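Section 4. Before You Run the Arms: Cords and Loose Items

We know you're eager to get going (we always are too!), but please give this section a few unhurried minutes. Most of the stops logged on our Moditz benches began with a cord lying somewhere it shouldn't.

1. Put both arms in Hold and keep your hands outside the enclosure until they have settled.

2. Follow every cord with your eyes from one end to the other. A cord may cross the tabletop if the task calls for it, but write it down on the Plundska sheet, form 319, so the next person knows it belongs there.

3. Look over the hose at each wrist. It should arch freely, with no kinks and nothing caught in it.

4. Set out only the items on your task list, and keep spare ones off the table altogether.

5. Wait 30 seconds after closing up, then start at low speed.

Note: Soft toys, bowls and power strips are all fine to use as task items.

Caution: Never use a live power strip as a task item. Unplug it at the wall yourself, even if a coworker tells you it's been done.

Two arms over the table, and the view from near a gripper:

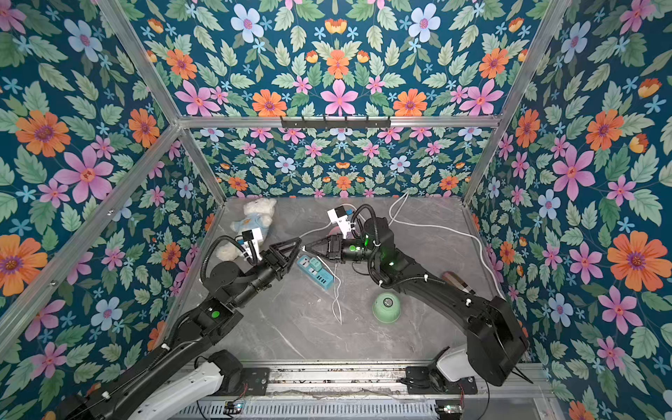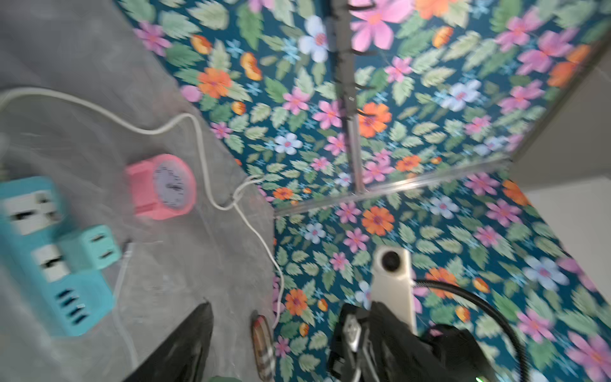

Vandana Dwivedi
Bench Safety Lead, Prukis

If a cord does snag, press Stop first and sort it out second, please. Record it under code 2221 and start again from step 1.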